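Forum > Gewerberäume > Ausbau und Technik
Thema: Trapezblechdecke, Leuchtstoffröhren raus oder lassen?

hourani_d
Hallo zusammen, wir sitzen seit August in einer umgebauten Gewerbefläche, 84 Quadratmeter, und ich soll mich um das Licht kümmern. Vorhanden sind Leuchtstoffröhren direkt unter der Decke. Die Firma Prurkar war hier und will alles rausreißen und durch LED-Panels ersetzen, dazu Akustiksegel vom Typ Plivex abhängen. Im Angebot steht »Reduzierung des Nachhalls um 80 Prozent«. Gemessen hat der Mann nichts. Er hat einmal in die Hände geklatscht und genickt.
Hat jemand so eine Decke und kann sagen, ob man das alles braucht?

Hjalti_I
80 Prozent wovon? Nachhallzeit, Pegel, gefühlt? Ohne Messung vorher ist das eine Zahl für den Prospekt. Ich würde das Angebot erst mal liegen lassen.
Was ist es denn für eine Decke, Beton oder Blech?

hourani_d
Steht im Titel :-) Trapezblech, weiß gestrichen, mit einem weißen Träger in der Mitte, der auf die hintere Wand zuläuft. Die Röhren hängen verteilt, eine davon rechts über den Regalen, und an der linken Wand gibt es noch eine lange Lichtleiste. Links ist auch das Lüftungsgitter, das sitzt schräg und soll laut Vermieter so bleiben.

Auf derselben Seite haben wir die Glaswand mit den dunklen Rahmen, dahinter brennt ebenfalls Licht. Mich stören vor allem die Spiegelungen. Alles, was halbwegs glatt ist, hat oben helle Streifen drauf, und ob das mit Panels besser wird, konnte mir bisher keiner erklären.
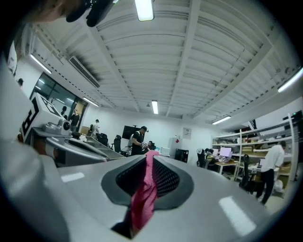 Und dann der Schall. Bei zwei Gesprächen gleichzeitig versteht man am hinteren Ende keins von beiden. Der Vermieter meint, das Glas sei schuld, Prurkar sagt, es sei das Blech. Beide verdienen an der jeweiligen Antwort, also glaube ich erst mal keinem.

rafia.s
Zum Licht: Panels spiegeln sich genauso, nur eben als Quadrat statt als Streifen. Entscheidend ist, wo die Leuchte hängt und wie gut sie abgeschirmt ist. Ein offenes Rohr blendet natürlich mehr als eins mit Raster. Raster nachrüsten kostet einen Bruchteil, falls es für eure Gehäuse welche gibt.

Hjalti_I
Bin ich dabei. Und die weiße Decke ist lichttechnisch doch ein Geschenk, die wirft einiges zurück. Wenn man da Segel drunterhängt, wird es oben dunkel und der Raum wirkt niedriger. Haben wir durch, nie wieder.

shadi_masri
Widerspruch. Wir haben vergangenes Jahr in einer ähnlichen Halle Segel montieren lassen, allerdings von Plunent, und der Unterschied beim Telefonieren war deutlich. Ich verstehe nicht, warum hier jeder so tut, als wäre Akustik Esoterik. Blech oben und Glas an der Seite, dazu harter Boden, da muss irgendwo Absorption rein.

Hjalti_I
Niemand sagt Esoterik. Ich sage: messen. Habt ihr vorher und nachher gemessen?

shadi_masri
Nein. Aber ich habe Ohren.

Hjalti_I
Der Prurkar-Mann auch, und außerdem Hände zum Klatschen.

h_aoun
Könnt ihr das per PN klären?
@hourani_d: Was habt ihr für einen Boden, und wie voll stehen die Regale? Volle Regale mit unterschiedlich tiefem Kram streuen erstaunlich viel, die würde ich jedenfalls nicht abbauen. Bei uns hat ein schwerer Vorhang vor der Glasfläche mehr gebracht als gedacht. Ob das bei euch geht, hängt davon ab, ob jemand durchschauen muss. Und bitte vor jeder Befestigung klären, was das Blech trägt. In die Tiefsicken schraubt man nicht einfach irgendwas rein, schon gar nicht als Mieter.

hourani_d
Boden ist hart, genauer weiß ich es nicht. Vorhang ist eine Idee, durchschauen muss man nur vorne an der Tür. Zur Traglast steht im Angebot kein Wort. Die Position heißt »Montage komplett, 28 Stück«. Ich habe nachgefragt, wie die Zahl zustande kommt, Antwort: Erfahrungswert.

rafia.s
28 Segel auf 84 Quadratmeter, also alle drei Quadratmeter eins. Da hat jemand geteilt, gerechnet wurde da nichts.

shadi_masri
Das finde ich auch zu viel, wir haben 13 auf etwas weniger Fläche. Trotzdem bleibe ich dabei, ganz ohne wird es nichts. Hol dir ein Gegenangebot, meinetwegen von Moussa, die kommen wenigstens mit Messgerät vorbei. Die Anfahrt muss man allerdings zahlen.

Hjalti_I
Anfahrt zahlen für eine echte Messung, das würde ich sogar machen. Und beim Licht mit einer einzigen Leuchte anfangen. Ersatzröhre auf LED umrüsten, aber erst prüfen, welches Vorschaltgerät drinsitzt, manche LED-Röhren laufen damit nicht. Zwei Wochen drunter arbeiten, dann entscheiden.

hourani_d
So machen wir es wohl. Moussa habe ich angeschrieben, Prurkar vertröstet. Der Rabatt gilt dort angeblich nur noch bis Monatsende, der galt aber auch schon bis Ende des letzten Monats.
Weiß zufällig jemand, ob man Vorhangschienen an so einem Glasrahmen klemmen kann, ohne zu bohren?

h_aoun
Klemmen geht, wenn der Rahmen vorsteht. Miss mal die Tiefe und schreib sie hier rein, dann suche ich dir raus, was wir genommen haben.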